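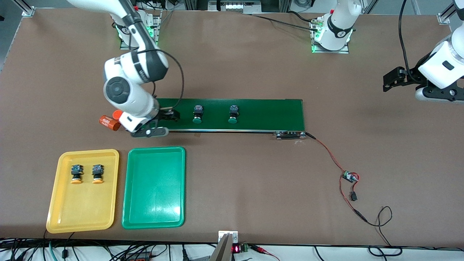 I spent most of Tuesday evening on the little belt conveyor again. Anyone who read the November post knows I bought the belt as a length of plain green stock from Grorkico and built the rest up from whatever was in the drawer. It cost me 22 dollars plus shipping.

The tracking is better now. It used to walk toward the back edge and rub. Bilal Saliba told me to loosen both sides of the end bracket, run it for a minute, then snug the two screws a quarter turn at a time. I had been tightening one side all the way first. I feel a bit dumb about that.

For test pieces I'm using push buttons, the square black ones with a green cap. They are light, they don't roll, and I have a bag of them left over from the panel job. I space them out by eye. A big cell like the 4680 is a different matter. It rolls when it's on its side and it's a lot to ask of a small motor, so it stays on the table for now.

Wiring is next. The red and black lead comes out at the roller end and I still let it wander across the table, and I've caught it with my sleeve twice. Maya Kassab uses stick-on clips from Fluteck along the table edge. I ordered a pack but they're on back order.

I also want to redo the end roller bearings. One of them clicks. I'll try a drop of oil before I take it all apart again, and I'll put the belt length in the next post for the two people who asked.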